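Lodcombe Day Center refurb – site meeting no. 7
Nov 5, 2024, site office

Present: Prasetyo Chong (Zaner, contractor), Zulkifli Sitompul (Lodcombe, center manager), two from Liew (design), M&E by phone
Apologies: Lilteck (flooring)

1. Last minutes
Agreed. One fix – item 4 should say east corridor, not west.

2. Program
Garden room handed back Friday. Bathrooms a week behind, tiler off sick. PC says he can pull it back if second tiler is free. ZS not happy, wants it in writing.
Action: PC to send revised program.
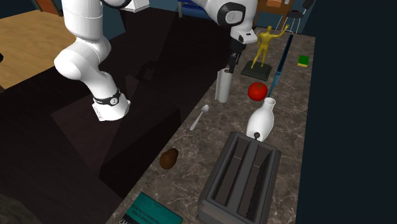 3. Flooring
Lilteck sent samples, wrong shade again. ZS wants plain matte, no flecks – residents with dementia step over flecks or try to pick them up. Same tone through the doorways, no dark threshold strips. Liew to reissue the spec. Lead time 14 days from order so needs settling this week.
Action: Liew / Lilteck.

4. Doors and signs
Bedroom doors, 40 in total, all different colors as per schedule. Staff doors same color as wall. Sign height lowered after the walk round, families said too high to read from a wheelchair. Toilet signs need picture plus word. PC asked who pays for the remakes. Left open.

5. Lighting
Corridor sensors too slow, lights come on after you're halfway down. M&E to adjust. Night setting to be dimmer outside bedrooms, brighter at the bathrooms. ZS asked for a manual overide at the nurses' station, M&E say possible, price to follow.
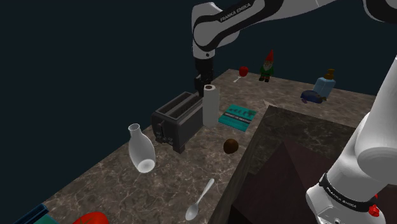 Also 2 fittings in the lounge buzz. Swap them, dont repair.

6. Noise and access
Complaints re drilling during lunch. No drilling 12 to 2 from now on, Zaner to tell all subs. Deliveries by back gate only. Gate was found unlocked Monday morning – not acceptable, ZS raised it strongly. PC will do the lock-up himself until further notice.

7. Costs
Contingency nearly half used, mostly on the bathroom drains. Liew to circulate list of changes before anyone signs off more. Handrail upgrade on hold till then.

8. AOB
Opening day moved to June, families to be told by letter. Parking for the minibus still not sorted. Skip to be emptied, overflowing.

Next meeting: same time in two weeks, ZS to book the room as site office will be gone by then.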